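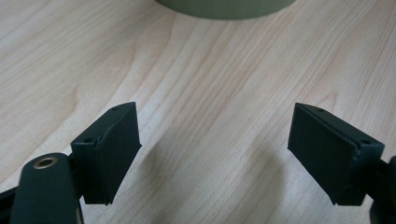

*My desk, Tuesday, 8:50 am. Pale wood grain, bit of glare.*

# Desk sensors at work – anyone else?

**gumboot_diaries**

Came back from leave to find a small puck stuck to the underside of every desk on our floor. The email calls it Clirholm and says it measures "space utilisation". It picks up warmth and movement, then colours your desk green on a floor plan that the team leads can open. Mine was amber for most of Tuesday morning, owing to a meeting on another floor that the same team leads had asked me to go to.

We're at the Penduldale office, 58 desks. Has anyone lived with one of these for longer than a fortnight? Do they go away?

**photocopier_widow**

We had them for 18 months at my last place. They don't go away. People got very good at leaving a hot water bottle on the chair.

**Tarmac Galah**

I'll be the unpopular one. I do facilities (not at your mob) and these things are mostly dull. We wanted to know if we could give up half a floor. We could. Rent went down, the heating bill went down, and I couldn't tell you who sat where if you paid me. It's a warm blob at desk 31.

**gumboot_diaries**

With respect, Galah, we have assigned desks. The warm blob at desk 31 has a name plate.

**Tarmac Galah**

Then your lot have set it up badly. Ask for it to be aggregated by zone. Most of these systems can do it, it's usually a setting.

**lurking_in_payroll**

"It's a setting" is what we were told about the keystroke counter. It was a setting. It was set to on.

**photocopier_widow**

@lurking_in_payroll was that Plendudia? We trialled it. You got a weekly "focus score" and mine was highest the week I spent retyping a supplier list by hand after the export broke. My manager sent me a congratulatory emoji.

**lurking_in_payroll**

Chiriac, but they sound like cousins. Ours emailed you if you went 14 minutes without touching anything. I read contracts for a living. I learned to scroll up and down while I read, like someone stroking a cat.

**mild_cheddar**

Bit of a different view – I'm part-time and I've got a kid at daycare, and for years the people who "looked busy" were the ones still there at six. When our numbers came in it was plain I was getting through as much as anyone. I'd sooner be judged by a bad graph than by who saw my coat on the hook.

**Tarmac Galah**

Thank you.

**lurking_in_payroll**

Fair enough, but that's output. A desk puck would have marked you down for every arvo you weren't there.

**mild_cheddar**

True. I'd have been grey from 2:30 on. Haven't got an answer for that one.

**gumboot_diaries**

Update: I asked about zones. The reply says the current view was chosen "to support a culture of openness" and that the floor plan is only open to managers. I've asked how long the data is kept and I'm told someone will circle back in November.

**photocopier_widow**

Check whether your state requires written notice for this sort of thing, and whether yours arrived before the pucks did. Ring the union too if you've got one. Don't peel it off the desk, they get very shirty about that.

**gumboot_diaries**

Notice is dated the day after they went in. I've printed it. Going downstairs to collect it, so I expect I'm amber again.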